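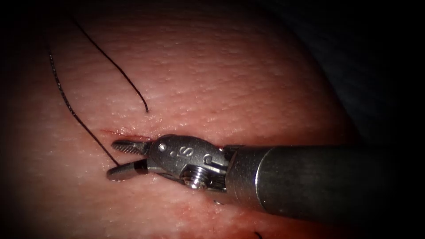
*Serrated jaws just above the tissue, steel wrist behind them.*

October 23, 2024. Histology bench, Fragkou building

OK, so the wrinkles are back. Same thing as last time: nice ribbon coming off the Temach, everything looks gorgeous, then the sections hit the water bath and pucker up along one side like a bad hem. I threw out most of a ribbon before lunch and got grumpy, so I quit cutting and started checking temperatures like I should have done first.

Paraffin oven: display says 58, glass thermometer says 58. Fine. (New Gutent pellets, second bag, no complaints except they smell a little more than the old ones? Gerasimos says I'm imagining it.)

Water bath: display says 40. Glass thermometer in the middle, 40. Glass thermometer in the back left corner, noticeably cooler, and I'd been floating everything in the back left corner, it's where my hand goes! Moved to the middle and the next ribbon lay down flat, no puckers, no teasing with the brush. I want to blame the Riltberg heater plate but it might be the draft from the hood. Stuck a piece of cardboard along that side for now. Very elegant.

Cutting notes, kidney block 2:

- Clearance angle left where Aliki had it. I fiddled with it once, got chatter, put it back. Leave it alone.
- 3 microns is doable if the block is really cold. Ice tray face down, then wipe, then cut right away. The first couple of sections are always thick, toss them.
- Slower on the handwheel than feels natural. When I talk while I cut I speed up, and you can see it in the ribbon.
- Fresh blade edge after trimming. I tried to squeeze one more block out of the old one and got a vertical split down the whole ribbon, right through the cortex.

Block 4 is a write-off as far as I'm concerned. It's mushy in the center and crumbled out of the wax while I was trimming. Under-processed, pretty sure. It was the thickest piece of the lot and it went through on the same program as the skinny ones. I can melt it down and run it back through but I've never had great luck with that. Aliki Panagiotou has apparently rescued worse, so I left it in the cold tray with her initials on a sticky note. Sorry, Aliki.

Staining: ran the flat sections through H&E after they'd dried. Hematoxylin came out muddy on the first rack, lots of purple in the background. Filtered it (metallic scum on top, yuck) and the second rack was much crisper. Also shortened the eosin a little, everything was going hot pink and you couldn't tell the red cells from anything else. The second rack is the one to look at. It's in the blue slide folder, top row.

Two bubbles under coverslips, both mine, both from rushing. The glomeruli look lovely in slide 2B though, brush border and everything. I stood there just admiring it for a while!

Side thing, Gerasimos Rallis wanted the leftover hematoxylin spun down to see if that beats the filter paper. Did it at 3,000 rpm. Got a dark pellet and a clean-looking supernatant, but I only had enough tubes for a small batch and the paper is way less fuss. Labeled bottle on the shelf above the sink if he wants to try it on real slides. My vote is keep filtering.

Stuff to order or nag about:

- Disposable blades, we're on the last dispenser
- Charged slides (the plain ones are fine for practice, please stop using the charged ones for practice)
- A second glass thermometer so I can quit carrying this one back and forth between the oven and the bath
- Mounting medium, the current bottle is getting stringy around the neck
- Ask whether the bath gets looked at during the December service or if that's a separate call

Next time: recut block 2 for the PAS, start on block 5, and map the bath properly, corners and middle, with the hood on and then off. If the corner warms up with the hood off then it's the draft and I'll owe Riltberg an apology. Somebody also needs to look at the tissue cassettes in the formalin tub, the pencil on one of the lids is almost rubbed off and I can't tell if it's a 6 or an 8.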